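# Does the five-second rule work?

You drop a biscuit. Somebody shouts "Five-second rule!" and you snatch it up and eat it, because everyone knows that germs need five seconds to climb aboard.

Do they, though? Who timed them? Germs can't tell the time, and they haven't got legs. Before you believe a rule like this, it's worth asking where it came from and whether anyone has checked.

## Where did the rule come from?

I tried to find out, and I didn't get very far. Some people will tell you it's hundreds of years old and began with a great warrior at a feast. I've seen that story repeated many times, and I've never seen good proof of it. When lots of people copy the same story from each other, it starts to look true. That is a poor reason to believe it.

What I can say is that the number keeps changing. My friend Tiina Lappalainen grew up with a three-second rule. Amos Pettigrew, who is nine, says it's ten seconds if it's chocolate. If a rule gets longer when the food gets nicer, be suspicious.

## What are germs, anyway?

Germs are living things too small to see without a microscope. Bacteria are one kind. They live on floors, door handles, your skin and your cat. Most of them will do you no harm, and some of them help you digest your dinner. A few can make you properly ill, with tummy ache and being sick and all the rest.

Bacteria don't jump. They don't run towards your toast either. They get onto food when the food touches the place where they already are, a bit like sand sticking to a wet foot. How long does sand need to stick to a wet foot? Try it at the beach and see whether you can beat it.
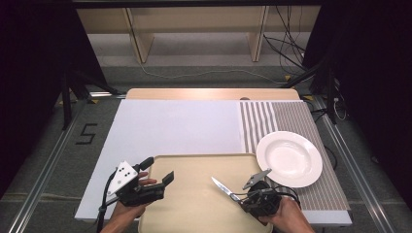 **Is food safe if you pick it up in under five seconds?**

Being quick doesn't make it safe. Scientists who tested this found that some bacteria can move onto food in less than one second. Leaving the food there for longer often let more of them across, so time does matter a bit, but there was no magic moment when they started.

## So what makes a difference?

Wetness, for one thing. A slice of watermelon picks up far more bacteria than a dry sweet does, because bacteria travel easily in water. If you've ever dropped a peeled orange on a carpet you'll know that it picks up everything else, too.

The floor matters as well. You might guess that carpet is the worst, since it looks so fluffy and full of bits. In tests, carpet often passed on fewer bacteria than smooth tiles did. The food only touches the tips of the carpet, but it sits flat against a tile. I didn't believe that when I first read it, and I went and looked it up again.

Then there's the question of what was on the floor to begin with. If raw chicken juice has dripped there, one second is too long. If the floor is very clean, you may be lucky. The trouble is that a clean-looking floor and a germy one can look exactly the same.

## "But I've done it loads of times and I'm fine!"

Sunita Sorensen, who is eleven, told me this. I believe her. But think about what it proves. If you cross a road without looking and no car comes, does that mean cars aren't real? Sunita has probably eaten plenty of floor crisps that had nothing nasty on them. That tells us about those crisps. It can't tell us about the next one.

It's easy to fool yourself like this. People remember the story that fits what they already think, and forget the upset stomach they had in May, which they blamed on something else. (It might have been something else. It's hard to know!)

## Try being a doubter yourself

You can do a safe test with glitter and no germs. Ask a grown-up first, as glitter gets everywhere.

1. Sprinkle a little fine glitter on an old tray.
2. Drop a dry cracker on it and pick it up as fast as you can.
3. Drop a second cracker and leave it while you count to five.
4. Do the same with two slices of cucumber.
5. Look at all four under a bright lamp, then put them in the bin.

Glitter isn't alive and it's much bigger than bacteria, so your test won't tell you everything. Write down what you think will happen before you start, and don't change it afterwards if you're wrong.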